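3.2 What we bought, and what we'd budget for next time

We wrote the Takgate budget at Hevudside in December, and I'll admit most of our arguing was over small stuff. The arm was already on the books from the Iton project, so the real question was how to split what was left between grippers, cameras and table supplies. We got quotes for two grippers and went with Coşkun, mainly for the spare fingers (we go through them!). Brackets, cables and cloths came to $1,081, a line I had first put down as "misc." Please don't do that. Tabletop work with a bowl and a small object, as in Figure 4, looks cheap on paper, and then you're ordering cloth again.
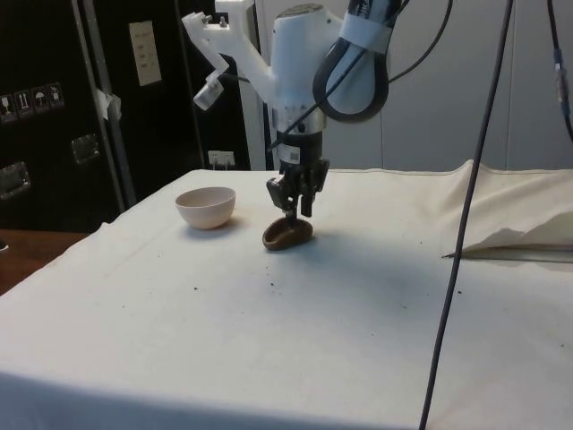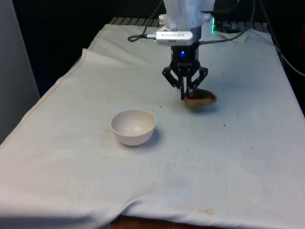
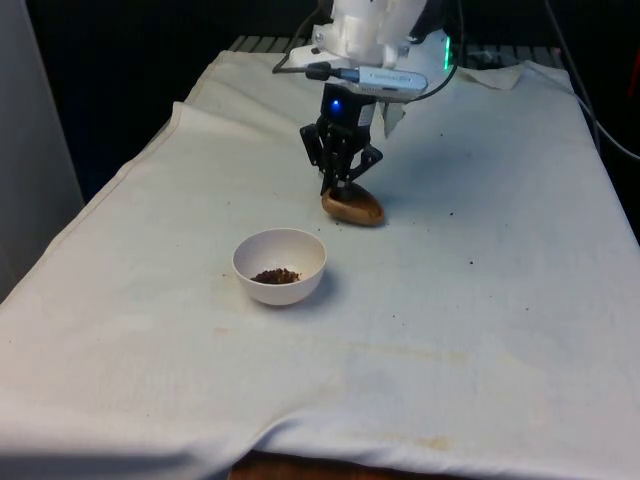
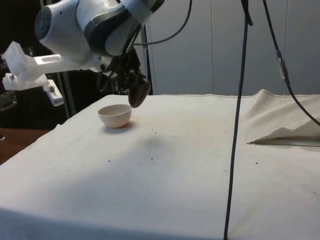
Figure 4. Tabletop work with the arm, a gripper and a small bowl on a cloth-covered table.

If I were planning this over, I'd order the cables in the same round as the arm and buy them longer than the drawing says. I'd also ask for the spare parts price up front, while the vendor still wants the sale. Shipping gets its own line in Table 2.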